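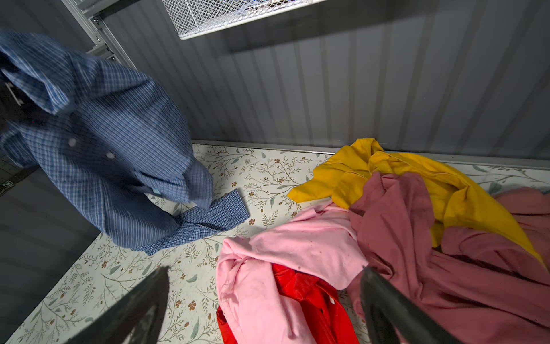 Treto Garment Cell: Frequently Asked Questions

What does the cell do?

It takes mixed garments from a loose pile, one at a time, and presents each to a folding station or a hanger line. The standard unit handles button-up shirts, T-shirts and light knitwear. Trousers require the long-reach option.

Do garments need to be sorted before loading?

No. Colors and sizes can be mixed, as with the checked shirt being lifted and the yellow, pink and red items in the pile at the top of this page. Remove belts, hangers and loose pins.

Does the work surface have to be plain?

No. The wrist camera is calibrated against the installed surface during setup, and printed coverings are accepted. The one in the photo carries a vine and flower pattern on a cream ground. If you replace the covering, run the surface routine again from the Setup menu. Glossy vinyl is not supported.

What happens if a garment catches on its neighbor?

The controller checks the load after each lift. If it detects a second item, the gripper lowers, opens and picks a new point. After five failed attempts the cell pauses and signals the operator. The retry limit can be changed in Settings.

Can a sleeve touch the surface during a lift?

Yes. A trailing sleeve is normal in the first part of the move and does not raise a fault. The item must be clear of the surface before transfer to the next station.

Will the gripper damage buttons?

The two fingers close under a force limit set in the garment profile. Use the Delicate profile for shell buttons, beads or lace — it is slower but applies less pressure. Damage caused by running the wrong profile is not covered by the warranty.

Which software versions are supported?

Release 11 is current. Cells shipped with the older Dong controller need the adapter board from Kellstead before they can be updated. Order the board through your account page.

How is the cell serviced?

The Gurncombe depot handles repairs and spare parts. Finger pads are a wear item and ship in packs of 2. Quote the serial number from the rating plate with every request.

Can I test my own garments before buying?

Yes. Send a bag of typical stock to Gurncombe with a completed sample form. You will receive the pick log and a recommended profile for each garment type. Return shipping is charged at cost.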